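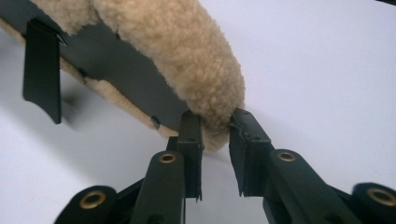 *Honey-beige fleece, dark gray backing*

**Thread: Washing sheepskin at home, yes or no?**

**munness_mo** wrote:

I have two sheepskins that have been on chairs since last winter and they need a clean. One is a real hide, the other is wool pile on a woven back. The shop in Skarkbridge that used to clean them closed in January. The nearest place now wants 76 dollars for the pair and keeps them three weeks. Has anyone done it in a bathtub?

**Birthe Steinarsdóttir** wrote:

Yes, many times. Cool water, no warmer than 30 C, and a wool wash with no enzymes in it. Regular detergent has enzymes that go after protein, and both the wool and the hide are protein. Press the water out, don't wring. Dry flat, away from the radiator. Brush with a wire pet brush while it's still a bit damp.

**oltlow_dan** wrote:

I would not put the real one in water at all. It depends on how it was tanned. I soaked an old one from my grandmother's house and the back dried like cardboard and split down the middle. The wool looked great. The back was garbage.

**Birthe Steinarsdóttir** wrote:

Old alum tans do that. Most of what is sold now as washable is a different tan and holds up fine. Check the label.

**oltlow_dan** wrote:

Mine had no label. Most older ones don't.

**munness_mo** wrote:

No label on mine either. The back is pale, almost white, if that helps.

**Omolara Amadi** wrote:

Pale white backs are often alum, so I'm with Dan on that one. Wet a spot the size of a coin near the edge and let it dry overnight. If it goes stiff, keep it dry and only clean the wool side with a barely damp cloth. Cornstarch rubbed in and shaken out the next day takes care of grease.

The woven one can go in the tub.

**lu_and_co** wrote:

I machine wash mine on the wool cycle, 2 times a year, spin on low. Eight years so far. You are all making this harder than it is.

**Birthe Steinarsdóttir** wrote:

Hide or woven?

**lu_and_co** wrote:

Woven.

**oltlow_dan** wrote:

Well, there you go.

**munness_mo** wrote:

Did the spot test. It dried stiff and crinkled when I bent it. So cornstarch for that one, and the woven one is in the tub now. The water is already brown. How many rinses should I plan on?

**Omolara Amadi** wrote:

Until it runs clear. Keep the rinse water the same temperature as the wash or the wool can felt.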